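We use cookies to remember your preferences and see which pages get read. Accept all | Manage settings

MEDIA RELEASE – for use from Friday

Prollthorpe Robotics Club takes its paper bag arm to the Stelport student challenge

I get to write the club's news this term, so bear with me – I'm a bit excited about this one! Our students at Prollthorpe have entered the Stelport challenge for the first time, in the sorting category, and they've spent every lunch hour since January getting an arm ready for it.

The task sounds easy until you try it. The arm has to reach into a soft-sided container, pick out the object it's been asked for and lift it clear, all in 90 seconds. The objects can be squashy, hard, light or lumpy, and the team doesn't get to choose where they land. Our lot went with a brown paper bag for the container (taped open, because it kept folding in on itself) and called the whole project Panyasiri, a name they voted on and won't explain to me.

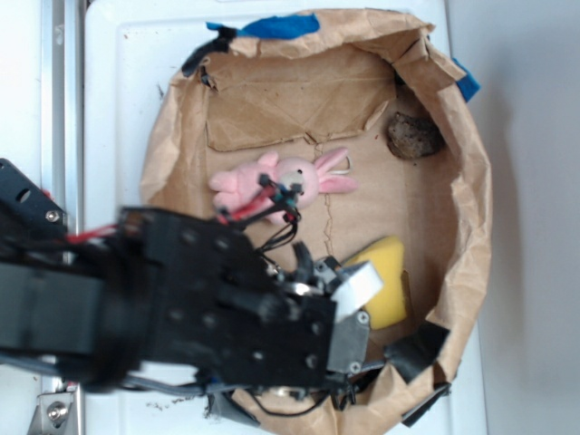
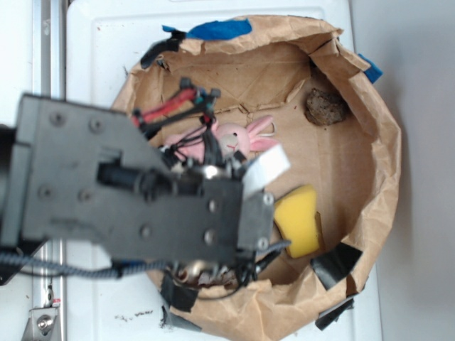 Practice pickups: a pink bunny, a rock and a yellow sponge in the bag.

So far the team has logged 2,153 practice runs. I know the number because it's written on the whiteboard and updated with a lot of ceremony. Their best session had 67 clean pickups in a row, and then somebody bumped the bench. There was groaning. They started again the next day.

What I love is how much of the work is fiddly, ordinary stuff. One group looks after the wiring and keeps a notebook of every plug that's worked its way out. Another writes the code, and a third does nothing but reset the objects and argue about whether a pickup counted (they have a rule sheet now, two pages long). The Year 7s joined in at the start of term and already do their own test sessions on the days the older students have sport.

We've raised $3,602 toward the trip, mostly from the sausage sizzle and the Flendenance trivia night, and it covers the bus and the entry fee. Spare parts are next on the list. If your business has a drawer full of small servos or cable it doesn't need, we'd be thrilled to hear from you!

Families and local media are welcome to come and watch a practice session on Friday at 3.30 pm in the technology room. Please sign in at the front office first – and if you'd like to talk to the students or film them, let us know beforehand so we can sort out permission forms.

Recent news
– Flendenance trivia night: the results
– Term dates and lunchtime club timetable
– Stelport challenge: how the categories work
– Old laptops wanted for the coding group

Contact: Prollthorpe Robotics Club, care of the front office | © Prollthorpe Robotics Club | Back to top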